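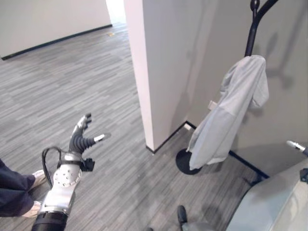
The Ketetti ferry

She had missed the ten o'clock. Ran the whole length of the quay with the bag banging on her hip and the ramp went up anyway, and a man in a yellow coat shook his head at her through the rain. Sorry, love. Next one's at two.

Two. In the morning.

So. The waiting room at Forholm. One heater, one vending machine, a map of the islands with Mornau rubbed nearly white where people had put their fingers. She put hers there too. Cold glass.

She had the letter still. Mladenović & Daughters, Solicitors, good thick paper. Your late aunt's house at Ketetti, the contents therof, a boat (condition unknown) and the sum of 932 in an account she'd never heard of. Please attend in person. No mention of how. No mention of the aunt either, not really, just late, as if she too had missed something. 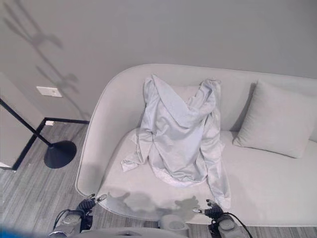
She tried to remember her. A green kitchen. Hands that smelt of onions. A voice saying don't run on the stairs, and then the stairs, running. That was all of it – one summer, March really, but it felt like summer because nobody had made her wear shoes.

Half past twelve. The heater ticked and went off. She fed it a coin and it ticked and stayed off.

There'd been a quarrel, she knew that much. Her mother wouldn't say the word Ketetti, would leave the room if the weather forecast got that far north. Something about 2000 owed, or lent, or given and then not given. Money and a funeral. Thirty years of birthday cards sent back unopened and then one year no card, and her mother at the window all morning, pretending to look for the cat.

They didn't have a cat.

Ten to two. Lights out past the breakwater, low down, then higher. She stood up too fast and the letter slid off her knee and under the bench and she had to go down on her hands after it, in the grit, in her good coat.

The yellow-coat man again. Single or return?

She had the money ready in her fist. She'd had it ready since eleven.

Single, she said, and then – no. Wait. How long have I got to decide?

He looked at the boat. He looked at her.

Till I shut the gate, he said.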